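Give the Teachers More Time

I have spent most of a year around people who collect demonstrations for robot learning, and I have come to think it is one of the best jobs in the whole field. It is also one of the least discussed. Papers give it a paragraph. Talks give it a slide with one big number on it, everyone nods at the number, and then we move along to the network diagram.

I'd like to argue for that paragraph getting a lot longer.

My first real look at the work was at Skevmont, where the task set that month was soft goods: bags, towels, a couple of aprons. I went in expecting something dull. Two arms, a table, a piece of cloth, do it again. And yes, you do it again, many times over, but within an hour I was completely absorbed. Cloth is wonderful! Pinch a bag an inch farther in and the whole edge behaves differently. Lift both sides at slightly different speeds and you get a fold you didn't ask for, right across the middle, and now the person driving has to decide what to do about it.

That decision is the thing we are collecting. The joint angles get written to disk, and so does the video, but what makes one example worth more than another is that someone looked at a mess, picked a way out of it, and took it.
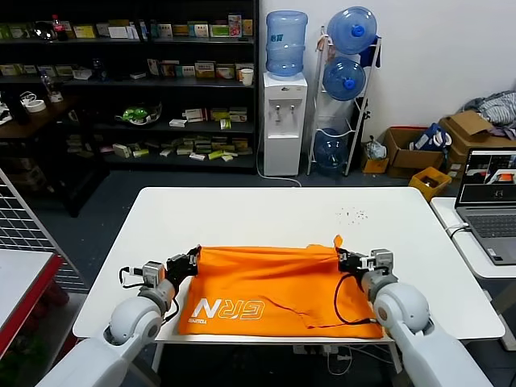

A reader of an earlier draft, Kaushik, wrote back that I was being romantic. In his view a learning system doesn't care how absorbed the operator was, and 1000 plain runs will beat 600 thoughtful ones on any chart you care to draw. He added that asking operators to think about what they're doing slows them down, and that slow runs teach a slow robot.

I take the last point seriously. I've watched a policy trained on hesitant driving, and it hesitates too, hovering over a towel like someone choosing a chocolate. So no, I don't want operators pausing to ponder in the middle of a grasp. I want them to have time before the run and after it. Let them set the bag down badly on purpose. Let them write two lines when something odd happened. Let them throw a run out without having to defend it to anybody.

As for the chart, it depends entirely on what you test. If the bag always starts flat and square to the table, sure, pile up the plain runs and you'll look great. Then take the same system to a kitchen or a stockroom where the bag starts in a wad with one handle tucked inside. The group at Clurnura tried a version of this in October. They had a big, clean set of runs and a policy that did nicely on it, and it fell apart as soon as the cloth started crumpled. What helped was a batch of recoveries: dropped corners, missed grips, the regrasp after the missed grip. Many of those had been sitting in a folder marked as failures. I love that folder. I'd like every lab to have one and to open it once in a while.

There's a question of habit here as well. Operators get good, and when they get good they get the same. By the end of a week each of them has a favorite way to take hold of a thing, and you can tell who was driving from the replay (I've tried, and I'm right more often than I expected). Thirteen people with 13 habits give you a much richer set than two people with two, even at the same total. But most teams I've visited keep their fastest pair on the rig all day, because the schedule is written in runs per shift.

So write the schedule some other way. Count starting positions. Count recoveries. Multano's rig software lets an operator tag a run while it's being saved, with one key, and I think that little key has done more for their data than the last hardware upgrade did. People use it! They tag things no engineer would have thought to list, like "cloth stuck to itself" or "got lucky."

I want to read more of those notes. I want them published next to the weights, typos and all, with the operators' names on the paper if they'd like them there. They have watched cloth slide out of a grip more often than anyone in the building, and they have opinions about it. Go sit with them for an afternoon, and ask for a turn at the controls while you're there. Your first fold will be terrible.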